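Honum mesh office chair with headrest: my review after a good few months

I've been promising to write this one up since June and kept putting it off, partly because I wanted a proper hot spell and a proper cold spell in it before I said anything. I've now had both. So this is the Honum, the black mesh one with the tall headrest, bought with my own money for £153 from Fothergill, who had it cheaper than anywhere else I looked and threw in the delivery.

A bit about where it lives, as a chair that's lovely in a carpeted spare bedroom can be a nuisance somewhere else. We're in an old brick place with a metal ceiling, high and white and full of pipes, and it takes ages to warm up in the morning. By mid-afternoon in summer it's the opposite and you're glad of anything with a bit of air behind it. There are four of us in and out (me, Derek Garside, Lovely Ignacio and Marianna Piątek), all different heights, so the poor chair gets wound up and down more than most.

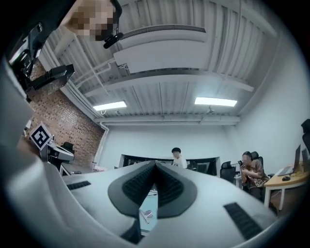
Brick, pipes and the air-con unit up on the ceiling.

Putting it together took me 20 minutes and would have been less if I'd read the page about the headrest first. It wants fitting to the back before the back goes on the seat. I did it the other way round, then had to lie on the floor with the Allen key and undo two bolts I'd been very pleased with. The bolts themselves are decent, no cross-threading, and there were two spares in the bag. The instructions are pictures only and rather small, so do it in good light.

Now, the mesh. I was a mesh sceptic! My last chair was a padded Flokness and I loved it dearly until the seat went flat, and I'd always thought of mesh as something you sat on in a dentist's waiting room. But on a warm afternoon it's so much better, your shirt doesn't stick and you can lean right back without feeling you're wearing the chair. In winter I do notice the draught on my lower back and I've taken to hanging a cardigan over it, so if you're somewhere chilly bear that in mind.

The headrest is the bit everyone asks about. It's tall, and for me (I'm five foot ten) it lands just where it should. Marianna is a good deal shorter and says it pushes her head forward, so she sits a bit away from it, and Derek never leans back at all so he has no opinion. It does tilt, but stiffly, and you need both hands to shift it.

Height is where I had to do some fiddling. Our table is the long light-blue one I reviewed a while back, the Flulen, and I swap between sitting at it and standing at it depending on what I'm up to.
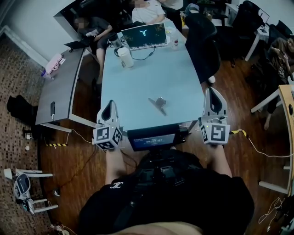 If you do the same, you'll want a chair that rolls out of the way easily and isn't forever bashing into things, and the Honum is pretty good at that. One push and it's off towards the wall. It's a tall thing, mind you, and with that headrest it looks bigger than it is, so don't buy one for a titchy box room and expect it to vanish into a corner. The gas lift is smooth and so far hasn't sunk, which I can't say for the Flokness — that used to lower me slowly through every phone call like a lift in a department store.

The armrests are my main grumble. They go up and down but there's a wobble from side to side, only slight, though once you've felt it you'll keep feeling it. I emailed Fothergill and a very nice person called Elsie Birkett sent me a pair of washers, free, which helped the left one and did nothing whatever for the right. The other grumble is fluff in the castors. I have to pick it out with a pair of tweezers every so often, and it's not a job I look forward to.

I also tried a £500 chair in a showroom before I settled on this one, to see what I'd be missing. The arms on that were rock solid and the seat slid forwards and backwards, which would be handy if you've got long legs. The back felt very much the same to me. I couldn't justify the difference, but if I sat down from nine till six every day I might think about it again.

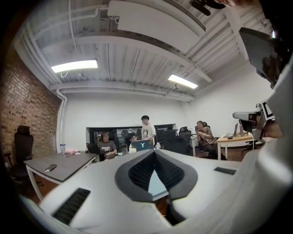 Parked against the bricks, headrest and all.

Would I buy another? Yes, and I've told Terence Tapley to get one for his study, with a warning about the headrest bolts. Four stars from me, with the missing one down to that right armrest. If anybody has found a washer that cures it, please leave the size in the comments.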